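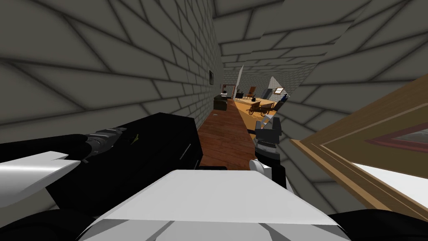 Page last changed: March, 2:15 p.m.

Sundqvist to Open Second Repair Counter in Bresten

BRESTEN - Sundqvist, the household goods retailer, will open a second repair counter at its Bresten store on Saturday. The counter will take in small kitchen appliances, floor lamps and sewing machines, including items bought from other stores.

The first counter opened last year on the lower level and handled more than 4,000 items in its first 12 months. Most were toasters, kettles and table lamps. Customers often waited two weeks or longer for a sewing machine to come back, and the new counter is meant to shorten that wait.

"People were bringing us machines they had used for most of their lives," said Margit Nyberg, store manager in Bresten. "We had one bench set up for that kind of work and it was full from the first month. Now there will be two."

The second counter is on the street level, next to the Harbor Road entrance. It will be open during regular store hours. Customers can drop off an item without an appointment and will get a written estimate before any work starts. There is no charge for the estimate. If a customer decides against the repair, the item can be picked up as is or left at the store for recycling.

Shewit Gidey will run the new counter. Gidey joined Sundqvist from Ritus, a sewing machine workshop that closed its Bresten shop last spring, and brought along the workshop's stock of spare parts. The stock comes to 2,000 parts, many of them for models no longer sold.

"Belts and bobbin cases are what we need most," Gidey said. "A lot of older machines only need cleaning and a new belt. The hard ones are where a gear has cracked, and then we have to look for a donor machine."

Parts that are not in stock will be ordered through Skala, the supplier already used by the first counter. Orders placed by noon usually arrive the next working day.

Repairs carry a six-month guarantee on parts and labor. Sundqvist does not repair microwave ovens, gas appliances or anything with a damaged battery - these should be taken to the town recycling center.

The lower-level counter will stay open and will keep handling toasters, kettles and other small appliances. Items already checked in there will be returned from the same counter, and customers should bring their receipt.

Press contact: Tormod Berge, Sundqvist store communications

Repair questions: ask for Yabsira Belay at the lower-level counter, Bresten store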